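October
By the Opinion Desk

Dikness Energy wants to drill 200 gas wells on the grazing land west of Belden, and it would like us to think of this as a climate policy. The gas will replace coal, the company says. The wells will be gone in a generation, the pads will be seeded with native grass, and the creek will never know they were there.

I have read the restoration plan twice. It runs to 60 pages, and most of them are maps. The part that deals with groundwater takes up 2 pages, and one of those is a table of contents for studies that haven't been done yet. The county is being asked to sign first and read the studies later.

We've heard this before. When McAlister Resources came through, it promised to plug every well it walked away from. There are still 7 open ones along Gokon Creek, and you can smell a couple of them from the road on a still evening. McAlister was sold, then sold again, and the bond it left behind wouldn't cover the cost of one decent plugging job.

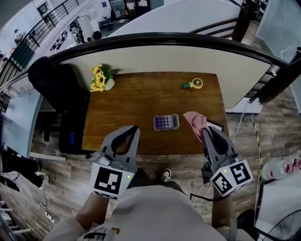

One Belden rancher wrote to say that I was being unfair, that the lease money had kept two families on her road from selling out, and that people in town who worry about the creek don't have to make a payment on a hay baler.

She has a point about the money. Lease checks are real and ranching is a hard way to make a living. But the checks stop when the gas does, and a bad water well doesn't fix itself on the same schedule. I'd like to know who she plans to call when the company's phone number stops working.

As for the claim about coal, the nearest coal plant is already set to close, with or without Dikness. So what exactly is this gas replacing? I put that question to the company in writing and got back a brochure.

The county should ask for a full bond, paid up front, and finished water studies before any vote. If the project is as clean as Dikness says — and maybe it is — neither one should be a problem.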